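遅いこだま

こだまは遅れて返ってくるものだ。音は遅い。向こうの岩壁まで行き、跳ね返り、同じ道を戻ってくるのだから、遅れて当たり前である。問題はどのくらい遅れるかで、ティンダル谷のこだまは53秒遅れると手紙には書いてあった。

私はその手紙を二度読み、三度目に鉛筆で計算をした。53秒あれば、音は片道9キロほど先まで行って帰ってくる。人間の声がそんな旅をして、なお聞こえるはずがない。大砲でも怪しい。余白に「論外」と書いて、断りの返事を入れる箱に放りこんだ。

箱から出したのは編集長である。私が記事を書いている『ステタ』は、発行部数が2,000部しかない雑誌で、その読者の半分は幽霊がいると思っており、残りの半分は幽霊がいると思っている連中を笑うために買っている。私の担当は後者のほうの欄だ。嘘を嘘だと書く。泣く石像は結露で、光る沼はただの腐った木で、予言をする猫は腹をすかせた猫だった。十一年もやっていると、題材のほうが先に尽きる。

「今月は何もないんだよ」と編集長は言った。「行って、聞いて、聞こえなかったと書けばいい」

「聞こえないと分かっているものを聞きに行くんですか」

「交通費は出す」

それで行くことになった。七月だった。

ハンドヴィルまでは列車で半日、そこからバスに乗り換える。バスの運転手は、私がティンダル谷へ行くと言うと、ああ、と言ったきり黙った。こういう沈黙には慣れている。田舎の人間は、よそ者が何か不思議なものを見に来たと知ると、まず黙る。意味ありげに見えるが、たいていは興味がないだけである。私はそのことを手帳に書きとめ、運転手の後頭部を見ながら三十分ほど居眠りをした。

宿はグロリスといった。崖に背中をつけるようにして建った三階建てで、玄関を入ると古い絨毯と玉ねぎの匂いがした。女主人は背の高い人で、宿帳を私のほうへ向けながら、こだまですか、と訊いた。

「そうです。ただ、先に申しあげておきますが、私は信じていません」

「どうぞ」と女主人は言った。「お食事は六時です」

もう少し何か言い返してくるだろうと思っていたので、拍子抜けした。信じていませんと言えば、相手はむきになるか、残念そうな顔をするか、どちらかである。むきになる相手は扱いやすい。証人の名前をいくらでも挙げてくれるから、順に訪ねていけば、最後にはみんな隣の人から聞いた話だったと分かる。 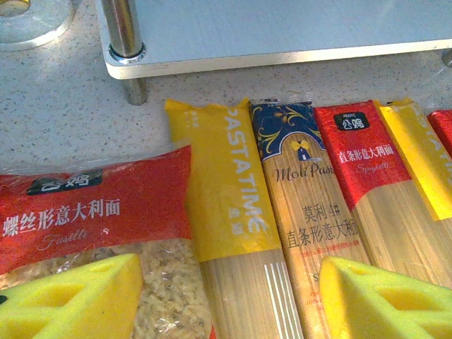 夕食のあいだ、客は私のほかにもう一人いた。灰色の上着を着た老人で、毎年来ているのだという。私はスープの皿ごしに、何のためにですかと訊いた。

「去年の返事を聞きにですよ」

「こだまが一年遅れるとは、手紙には書いてありませんでしたが」

「まあ、人によるんでしょう」と老人はパンをちぎった。「私は耳が遠いから」

冗談なのかどうか分からなかった。私は手帳に「老人、難聴を自認」と書いた。証言の信頼性に関わることである。老人は私の書くのを上からのぞきこみ、字が読めなかったらしく、また自分の皿に戻った。

女主人が食器を下げに来たので、私は53秒という数字は誰が測ったのかと尋ねた。測量に来た役人だという。いつの役人かと訊くと、祖母の頃のだと言う。時計はどんなものだったのか。さあ。記録は残っているのか。役場が水に浸かったとき流れたんじゃないかしら。私は満足して、その答えを全部書いた。水に浸かった役場というものは、この仕事をしていると実によく出てくる。火事で焼けた教会の次くらいに多い。

代わりに帳面があります、と女主人は言った。谷から帰ってきた客が、聞こえたものを書いていく帳面だそうで、食堂の棚から厚いのを出してきてくれた。私はそれを部屋に持って上がり、寝台の上で読んだ。

66ページまで字で埋まっていた。ひどく退屈な読み物だった。「おーい」と呼んだら「おーい」と返った。妻の名を呼んだら妻の名が返った。歌を歌ったら二番が返った、というのには傍線を引いたが、同じ筆跡で次の行に「飲酒あり」と正直に書いてある。雨で聞こえず。風で聞こえず。待っているうちに寒くなって帰った。三十七まで数えて飽きた、というのもあった。

気になったことがあるとすれば、嘘をつこうとしている者がほとんどいないことだった。不思議な体験をしに来た人間は、手ぶらで帰るのを嫌がる。だから少し盛る。聞こえなければ聞こえたと書くし、かすかに聞こえたなら、はっきり聞こえたと書く。この帳面の連中は、聞こえなかった日は聞こえなかったと書いて、ついでに宿の枕が固いと文句を言っていた。枕はたしかに固かった。

終わりのほうに、子供の字で一行だけのものがあった。「なにもいわなかったのに、はい、といった」。

私はそこにも傍線を引きかけて、やめた。人の帳面である。さっき一本引いてしまったことにも、そこで気がついた。消しゴムを探したが、持ってきていなかった。

翌朝、谷へ下りた。石段は2,216段あると入口の札に書いてある。数えながら下りるつもりだった。札の数字が間違っていれば、それだけで段落がひとつ書ける。土地の人間は数を数えない、よって53秒も疑わしい、という具合に。ところが四百を過ぎたあたりで膝が痛みだし、手すりにつかまって次の足をどこへ置くか考えているうちに、数がどこかへ行ってしまった。戻って数えなおす気にはなれなかった。記事では段数に触れないことにした。

底には川が流れていて、その脇に平たい岩があった。ここに立って呼ぶのだと聞いている。向かいの崖は、目で見たところ三百メートルも離れていなかった。こだまなら二秒もかからずに返る。私は鞄から秒時計を二つ出した。一つは左の手に持ち、もう一つは岩の上に置いた。片方が狂ったときのためである。録音機も回した。風はなく、川の音は思ったより小さかった。

何を言うか決めていなかった。

考えてみれば妙なもので、呼べばいいのだから何でもいいはずなのに、いざとなると何も浮かばない。おーい、では帳面の連中と同じである。自分の名前を叫ぶのも気恥ずかしい。私は咳払いをした。これも録音されていて、あとで聞くとひどくわざとらしい。

結局、「聞こえるか」と言った。

叫んだつもりが、普通の声になった。それでもこだまは返った。一秒と九分の「聞こえるか」、それから少し弱いのがもう一つ。私は左手の秒時計を見て、うなずいた。計算どおりである。ティンダル谷のこだまは二秒で返る、と頭の中で書いた。これで記事はできた。題は「足の速いこだま」でどうか。編集長はそういう題が好きだ。

帰ろうとして、時計を止めていないことに気づいた。二十秒だった。ここで止めてもよかった。しかし53秒と言っている連中に対して、二十秒で帰ってきましたでは、読者の半分から葉書が来る。どうせなら一分待って、一分待ったと書いたほうがいい。私は岩に腰を下ろした。

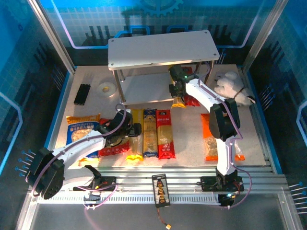 待つというのは、やってみると長いものだ。三十秒のところで虫が手の甲にとまった。四十秒で、私は自分が息を詰めていることに気づいて、わざと大きく吐いた。録音にはこの息も入っている。こういうとき、人の耳は頼まれもしない働きをする。川の音を人の声に聞き、自分の血の音を足音に聞く。私はそのことを何度も記事に書いてきたし、講演でも話した。だから、もし何か聞こえたとしても、それは私の耳が作ったものである。そう先に決めておいた。

五十秒。五十一、五十二。

何も聞こえなかった。

五十三、五十四、と針が進み、私は一分まで待って、両方の時計を止めた。手帳に「無音」と書き、時刻を書き、署名をした。署名は癖である。それから録音機を止めて、鞄にしまい、二千段あまりを登った。登りのことは書きたくない。

宿に戻ると、老人が玄関の脇の長椅子で新聞を読んでいた。

「どうでした」

「聞こえませんでした」

「そうですか」老人は残念がりもしなかった。「何と言ったんです」

「聞こえるか、と」

老人は新聞をたたみ、しばらく膝の上で撫でていた。

「それじゃ、聞こえていたら黙って聞いているでしょうよ」

理屈になっていない、と私は言った。聞こえても黙り、聞こえなくても黙るのなら、確かめようがない。確かめようのないことは、言っても言わなくても同じである。老人は、それはそうだと認めた。あんまりあっさり認めるので、私のほうが続きを言いそびれた。

帳面にも書いていってくださいと女主人に頼まれ、66ページの次をめくって、日付と天気と、反響は二秒、以後一分間無音、と書いた。傍線のことも謝った。女主人は傍線のある所を開いて、ああこの歌の人、と言い、二番のほうがお上手だったそうですよ、と笑った。私は酔っていたのでしょうと言った。酔っていましたよ、と女主人は言った。

記事は帰りの列車で書き上げた。こういう記事は早い。音速のこと、崖までの距離のこと、流れた役場のこと、期待が耳に及ぼす作用のこと。題は「足の速いこだま」にした。編集長は二か所だけ直して印刷に回した。葉書は四枚来て、三枚が私をほめ、一枚が石段の数を問い合わせてきた。

録音を聞きなおしたのは、その葉書に返事を書くためだった。もしかしたら下りるときに数える声が入っているかもしれないと思ったのだが、録音機は谷底に着いてから回したのだから、入っているはずがない。分かっていて、そのまま最後まで聞いた。

咳払いがあり、「聞こえるか」があり、二度返って、川の音になる。虫を払う音。例の大きな息。それから川の音が続いて、私が時計を止める小さな音が、かちり、かちり、と二つする。手帳に書きこむ鉛筆の音までよく拾っていた。機械は正常である。

53秒のところには何もない。何度か戻して聞いたが、何もない。川の音が、そこだけ少し低いように思えるところはある。流れの具合だろう。音の低くなる理由なら、私は六つか七つ挙げられるし、そのうち四つまでは葉書の裏に書いてみた。湿気、風向き、録音機の置き方、私が腰の位置をずらしたこと。

腰をずらしたかどうかは覚えていない。

編集長には、もう一度ハンドヴィルへ行きたいと言ってある。石段の数が未確認だから、というのが申請書に書いた理由である。交通費は出ないそうだ。グロリスに電話をして部屋を頼むと、女主人は枕を替えておきましたと言い、灰色の上着のお客様も同じ頃にいらっしゃいますよと言った。私は、今度は何か別のことを言うつもりだ、とは話さなかった。夕食は六時ですか、と訊くと、

「はい」

と返事があったが、電話が遠いのか、少し間があいた。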